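**Call for Participants: Working Group on Good Practice in Simulated Gripper Trials**

The Hayat Institute for Automation Practice invites applications from persons wishing to serve on a working group that will prepare a code of good practice for manipulation trials carried out in simulation. The code will be issued under the working title Remorero and will apply to all laboratories that submit results to the Institute's shared register.

**Background**

Laboratories now submit simulated trials in large numbers, and the reports that accompany them differ widely. Some state the opening width of the gripper at the start of each trial; others leave it out. Terms such as "grasp," "hold" and "release" are used with different meanings, sometimes within a single report. The register cannot compare results on this basis, and reviewers have asked for common rules.

The working group will be asked to agree on text in the following areas:

- definitions of the start and end of a trial, and of a completed grasp
- the minimum record to be kept for each trial, including trials that fail
- handling of delicate items, with limits on closing force stated in the simulator's own units
- labeling of rendered material, so that it is never presented as footage of physical equipment
- conditions under which a result may be withdrawn or corrected

Participants will review rendered views from just behind the gripper and test draft wording against them.

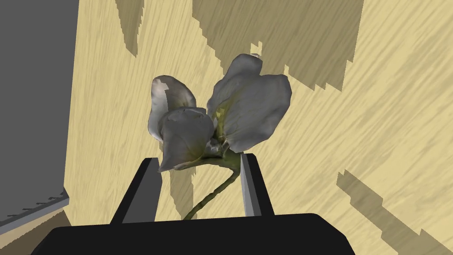

Rendered views from behind a two-fingered gripper. 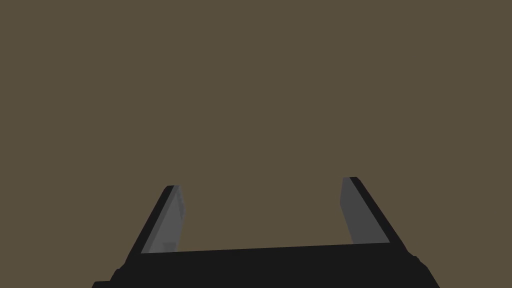

**Must an applicant have experience with physical robots?**

Experience with physical robots is welcome but is not required; applicants who have worked only in simulation, in quality assurance or in technical writing will be considered on the same terms.

**Places and commitment**

The working group will have 40 members, divided into 3 panels. Each member will serve on one panel and is expected to give 70 hours over the full term, most of it spent reading drafts and returning written comments. Panel meetings are held online and begin at 10 a.m. There are 2 plenary meetings, both at the Institute's Tutar office. Travel costs for the plenary meetings are paid by the Institute at its standard rates. Service is otherwise unpaid – members may ask for a letter confirming their contribution.

**Who may apply**

Applications are open to individuals in any country. Applicants should be able to read and comment on technical text in English and should meet at least one of the following conditions:

- current work in robotics, automation or simulation, in industry or in research
- experience in drafting or auditing standards, test methods or safety rules
- graduate study in a related field, with the written support of a supervisor

Employees of Ikuvden, which maintains the register software, may apply but may not vote on matters that concern that software. All members must declare financial interests in writing before their first meeting and must report any change during the term.

**Conduct of the work**

Drafts are confidential until released for public comment. Decisions are taken by consensus where possible and otherwise by a vote of the panel concerned. Objections are recorded with the names of those who raise them, unless a member asks in writing for the name to be withheld. Members serve as individuals and do not speak for their employers.

**How to apply**

Applicants should send a short resume and a statement of no more than one page, naming the preferred panel area and describing any earlier work on rules or test methods. Material should be addressed to Waqas Pirzada, Secretary to the Working Group, at the Tutar office. Applications close at the end of May. Late applications will be held on file and considered only if a place becomes vacant.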